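Section 6. The kitchen trash can: setting up, lining, filling, emptying
Vorkley Guest House Manual, kitchen and pantry part
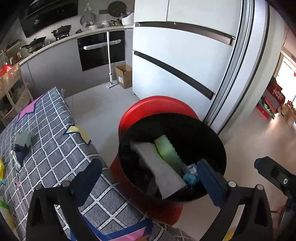 Fig. 6-1. Red can on the gray tile, black liner in, partly filled. The gray and white grid cloth with the stars is to the left.

6.1 Before you start

This section covers the round red can in the kitchen. It does not cover the bathroom baskets (Section 9) or the outdoor bins (Section 11). If you are staying one night, read 6.4 and skip the rest.

A word about where these instructions come from. The first version was copied from the sheet that came with a pack of liners, and half of it was sales talk. This version was rewritten by Emiko Kawaguchi after a season of using the can daily. Where a claim on a package could not be backed up in our own kitchen, it has been taken out or marked as doubtful.

You will need:
One black liner of the size given in 6.3
One spare liner
A damp cloth and ordinary dish soap
A dry towel

You will not need the deodorizing disks sold in the same aisle. We tried Wudex disks in April and could not tell which weeks had a disk and which did not. If you bring your own, fine, but please do not stock them on the house account.

6.2 Placing the can

1. Stand the can on the tile, with all of its base on the floor. Do not set it on a mat. The mat slides and the can goes with it.
2. Leave a hand's width between the can and the covered seat. The cloth hangs low, and if the can is pushed up close, crumbs and drips that miss the opening land on it.
3. Check that the cloth is not caught under the can. Lift the can to check. Sliding it will pull the cloth along.
4. Press on the rim with one hand. If the can rocks, turn it a little and try again. The tile joints are not perfectly level, whatever the installer told us.

Note: Guests like to move the can under the window. It gets the sun there and smells by evening. Please move it back.

CAUTION: Keep the can at least one full step from the stove. Liners are thin plastic and will soften well before you notice anything.

6.3 Fitting the liner

The packages say "fits all round cans." We doubt it. Of the three brands we have bought, one would not reach over the rim, and another reached so far that the extra plastic dragged on the floor. Betus black liners in the 26-quart size are the ones that fit, and those are what you should find on the pantry shelf. Hsieh liners are cheaper per roll, but we found more of them split at the seam, so the saving is open to question.

1. Empty the can completely, including anything loose at the bottom.
2. Wipe the inside and dry it. A wet wall grips the plastic and you will never get the bottom of the bag down.
3. Shake the liner open. Blowing into it does the same job less well.
4. Lower the liner in, pushing the bottom seam to the floor of the can with your fist.
5. Fold the top edge outward over the rim, all the way around.
6. Run a finger down the inside wall to let trapped air out. Skip this and the liner balloons up in the middle, and the can seems full when it is half empty.
7. Tug the folded edge lightly at two opposite points. If it slips, the fold is too short. Pull up some slack and fold again.

Note: Tying a knot in the side of the liner to tighten it is a popular trick. It works until somebody drops in something heavy. We leave it to you.

Note: "Extra strong" on the box should not be taken as a weight rating. There is no number behind it that we could find. Treat 20 pounds as the most you should ever carry in one bag, and less if anything inside has a corner.

6.4 What goes in

The can is for ordinary kitchen and household trash. Folded packing pieces, used sponges, torn wrapping and worn-out cloths all belong in it.

1. Fold or flatten anything sheet-like before it goes in. A flat piece left standing on a slant takes up the whole opening and everything after it sits on top.
2. Push soft items down along the sides first and leave the middle for later.
3. Squeeze out sponges and scrubbing pads over the sink. They hold more water than you would think, and it ends up at the bottom of the bag.
4. Wrap broken glass in newspaper, tape it, and write GLASS on it. Then put it in the outdoor bin directly.
5. Stop when the contents are level with the rim. A bag heaped above the rim cannot be tied.

Do not put in:
Batteries of any kind
Hot ash or coals
Cooking oil, even in a closed bottle
Clean cardboard, which goes in the hallway crate

CAUTION: Do not press the contents down with bare hands. Use a folded newspaper. You do not know what the last person threw in.

6.5 The covered seat and its cloth

The seat beside the can has caused more lost property than any other spot in the house. People put small things down on the cloth while they clear up, and then small things get brushed off the side. The grid pattern and the stars do not help. A dark item next to the pink star is easy enough to see, but a gray one on the gray background is another matter.

1. Before clearing anything into the trash, take your own belongings off the cloth.
2. Do not use the cloth as a sorting area. Sort on the counter.
3. If something is lying there and you are not sure it is trash, leave it and ask. A folded box is not always an empty box.
4. Shake the cloth outdoors. Do not shake it over the can. Most of the crumbs go past the opening, and we have swept up enough of them to be sure.

Washing: cold water, gentle cycle, inside out, no dryer. The stars are sewn on and the edges lift if they get hot. The shop that sold us the cloth said it could be washed "at any setting." Ľubica Procházka, who does our mending, has a different opinion, and she is the one who had to stitch a star back on.

6.6 Emptying

Empty the can every second day, or sooner if there is fish or meat in it. A full can is not the only reason to empty it.

1. Unfold the liner from the rim all the way around before you lift. Lifting with part of the edge still folded over is the usual cause of a tear.
2. Gather the top and let the air out slowly, facing away.
3. Tie a single knot. A double knot is no tighter in our experience, and you lose height for a handle.
4. Hold the can with one foot at the base and lift the bag straight up. If it sticks, tilt the can a little to let air in under the bag. Do not yank.
5. Look at the bottom of the bag before you cross the room. If it drips, put it inside the spare liner.
6. Carry the bag out by the side door. The gate code is 1383. It is printed on the key tag as 1,383, for reasons known to the engraver, and there is no comma key on the pad.
7. Fit a new liner straight away (6.3).

6.7 Cleaning the can

Once a week is enough. The glossy outside shows fingerprints, and there is a temptation to spray it with something. Warm water and dish soap did as well as anything in our tests, and two of the "shine" products left streaks that took longer to remove than the fingerprints.

1. Carry the empty can outside or stand it in the shower tray.
2. Wash the inside with soap, then the rim, then the outside, in that order.
3. Rinse and turn it upside down on the towel.
4. Dry it fully before lining. Allow an hour in summer. In winter, wipe it.

CAUTION: No bleach with any other cleaner. No scouring powder on the red surface.

6.8 If something goes wrong

The liner keeps slipping in. The fold is too short, or the rim is greasy. Wash the rim and fold again.

The can smells with a fresh liner in. Liquid has got between the old liner and the wall. Clean as in 6.7. Adding baking soda is often recommended. It did no harm here, and that is as far as we will go.

Something was thrown out by mistake. Do not dig. Lift the whole bag out, open it on newspaper on the tile, and spread the contents. Wear the gloves from under the sink.

The pantry is out of liners. Call the house line, extension 139. Please do not substitute shopping bags. They have holes.

Section last checked Wed 17 April, E. Kawaguchi. Corrections go in the notebook by the side door. Continue to Section 7, Dishwasher.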